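Red on the Bed

The winter issue always brings letters about bedding, so we asked the owner of a small textile shop in Statlow how to make up a bed with plenty of color. She has been selling quilts and cushions for 29 years and still gets excited about them. "People hide everything bright in a closet," she told us. "Put it on the bed! You spend a third of your life there."

Her own taste runs to deep red under something playful, and she loves a penguin print.

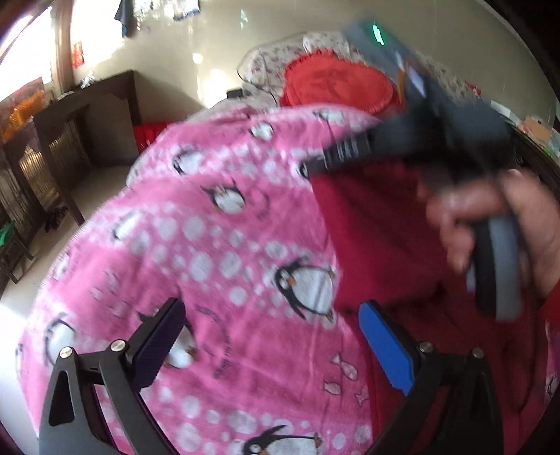

Motaung disagrees on one point and would keep cartoon prints for children's rooms. The shop owner laughed when we passed this on. "I sell more penguins to grandmothers than to anyone," she said. "Pink and dark red are wonderful together — they warm each other up."

Cushions are where she gets really carried away. She stocks nearly 40 kinds, and velvet is her favorite. "Smooth it with your palm, all one way, and the color goes so deep. Then frills behind it, embroidery, a plain white one in the middle to give your eyes a rest."
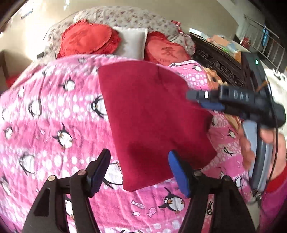 Ploltier Home, No. 39, p. 29

Small flowers have a place too, she says, usually on a white ground and folded toward the head of the bed. A busy print next to another busy print doesn't worry her as long as one color turns up in both.

And underneath? Always plush. She shakes hers out every morning before seven and never irons it. "Leave the folds alone. A soft blanket should look like you could fall right into it."
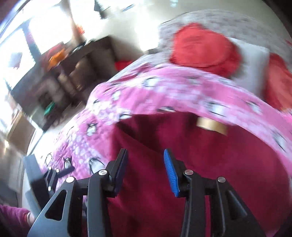 Deep red plush, creases and all.

She is already unpacking her February order, and there are more penguins in it.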